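Troveck Rail Notes

A data card and handbook for the aluminum profile collection at the Grandamgate workshop
Kept by Siobhán Mulligan, with measurements by Donal Cullinane
Last revised 2021-05-02

What you get

Troveck is a small set of tables and notes on slotted aluminum extrusion: the long silver bars that people bolt together into workbenches, shelving, printer frames, camera stands and the occasional very overbuilt cat gate. We have 136 lengths written up so far. Each one has been measured, weighed, checked for straightness and given a line or two of comments by whoever had it on the bench.

I started this because I love the stuff (I really do, ask anyone who has had to sit next to me at lunch) and because our rack had turned into a guessing game. You would pull a length that looked right, cut it, and then find that your nuts rattled in the slot. Donal suggested writing everything down properly. Two winters later there are 303 rows in the measurement table, several per bar, and we would like other workshops to have the use of them.

What is in the folder

profiles.csv has one row per length.
measurements.csv has one row per measuring session, so a bar that has been checked three times has three rows.
finish_notes.txt holds the free comments on surface, in whatever words the person used.
fit_table.csv says which nuts went into which slots, and how they felt going in.
offcuts.csv is the short stuff, under 200 mm. Handy for brackets and feet!

Columns in profiles.csv

bar_id: a short code written on the end of the bar in marker
length_mm: the long dimension, taken twice and averaged
width_mm and depth_mm: outside size across the faces
slot_mm: the opening between the lips of the groove
lip_mm: thickness of the raised edge on either side of the opening
mass_g: on the bench scale, or the hanging scale for anything long
bow_mm: biggest gap under a straightedge laid along one face
twist: none, slight or bad
ends: sawn, milled or unknown
finish: see the next section, it needs some explaining

Empty cells mean we didn't measure it. A zero means we did and it was zero. Please keep that difference if you send us rows, it took Sorcha Gallagher most of a rainy weekend to sort out the early ones.

Finish, and why we argue about it

Bare aluminum is a lovely material to look at and a terrible one to describe. Turn a brushed bar a few degrees and the same face goes from soft gray to almost white, and then the side next to it drops away into a dark slate color. Fine streaks running lengthwise show up at one angle and vanish at the next. Sorcha and Fiachra Daly once filed the same bar as "bright" and "dull" on the same afternoon.

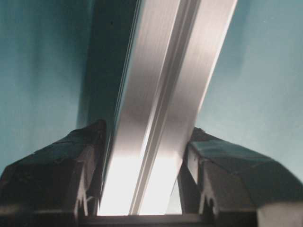
So the finish column now takes only four words: brushed, satin, polished and coated. Brushed means you can find lengthwise lines when you tilt the bar under a lamp. Satin means an even, soft sheen and no lines you can pick out. Polished means you can read large print in it. Coated covers anything with color on it, black mostly, plus two odd green lengths we adore and refuse to cut.

If a bar seems to sit between two words, tilt it end over end under the lamp before you choose. If you're still stuck, write "brushed" and put your doubts in finish_notes.txt. The notes are my favorite part of the whole collection, by the way. Fiachra has described one face as "like the inside of a good saucepan" and I have never been able to improve on it.

How we measure

Wipe the bar down with a dry cloth first. Swarf loves to sit inside a groove, and one curl of it will throw off a slot reading.

Lay the bar on the long bench with the groove you want facing up. Measure the opening at both ends and in the middle, with the small jaws of the caliper, and write down all three. The CSV keeps the middle one as slot_mm and the other two as slot_a and slot_b. Sawn ends often have a burr on the lips, so go in a thumb's width before you take an end reading.

For bow, we use the Corrigan straightedge that hangs by the door and a set of feeler gauges. Do every face. A bar can be dead straight one way and have a surprising curve the other way, and you will only meet it when your shelf starts to lean.

Twist is done by eye, with a short square block clamped at each end. Look down the length and compare the tops of the blocks. We tried putting numbers on this and gave up, the numbers changed with the person. Three words do the job.

Weight is the easy one. Anything over a meter goes on the hanging scale in a sling made from webbing.

What we have learned so far

Slots vary more than I expected! Among the bars sold to us under one nominal size, 27 had a slot narrow enough that a standard drop-in nut had to be rolled in with some pressure, and the rest took the same nut easily. Both kinds make good frames. You just want to know which kind you have before you buy a bag of hardware.

Straightness follows storage. The lengths kept standing in a corner picked up more bow than the ones lying flat on the rack, and the long thin ones were worst. We have moved everything flat since then, and Declan Tierney built extra supports for the rack out of, naturally, extrusion.

Lips get dented near the ends and hardly anywhere else. If you are short on time, check the last hand's width at each end and get on with your day.
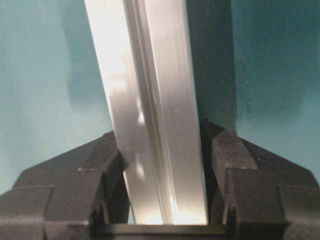 Can I mix profiles from different makers in one frame?

Mixed frames work well as long as the outside size matches and you check the slots one at a time. Look up both bars in fit_table.csv and pick a nut marked "easy" or "snug" for each, even if that means two bags of nuts on the bench. Keep matching bars together on any face where a panel has to slide in the groove, because that is where a small difference in lip thickness becomes annoying. Corner brackets on the outside are far more forgiving.

Looking after the bars

A dry cloth handles most dirt. For greasy fingerprints, a drop of dish soap in warm water works, followed by plenty of drying, groove included. An old toothbrush fits most of our slots nicely. Skip steel wool on anything marked brushed unless you are ready to do the full length, since a scrubbed patch has its own direction and will catch the light differently forever.

Deburr after every cut. A half-round file for the outer edges, a small flat one for the lips, then run a nut through the end to feel for snags. Write the new length in the table the same day, and give the offcut its own row if it is long enough to keep.

Known gaps

The collection leans heavily toward the smaller sizes, as that is what people in our workshop build with. We have only a handful of polished bars. 31 rows in measurements.csv come from before we bought the good caliper, and they have an "o" in the quality column. Leave them out if you care about slot width, keep them if you only want length or mass.

We have no strength data at all. Please don't use these tables to decide whether a frame will hold up a person or an engine. Deflection under load is something Donal would like to try in June with bags of sand, and if it goes well there will be a new file.

The Broreck lengths (ids starting with BR) were given to us already cut, so their ends column says unknown even where they look sawn.

Sending us your own rows

Please do! Even five bars from a different workshop would be a treat. Use the same column names, millimeters and grams only, and put your initials in the measured_by column. Pick a prefix for your ids that we aren't using. Sorcha checks new rows and will write back if anything looks strange, usually with a very polite question about a decimal point.

Use and credit

Free to use, copy and change, for any purpose. If you publish something based on it, a mention of Troveck and the Grandamgate workshop would make us happy, and a note of what you built would make us happier. Corrections go to Siobhán, with the bar_id in the subject line.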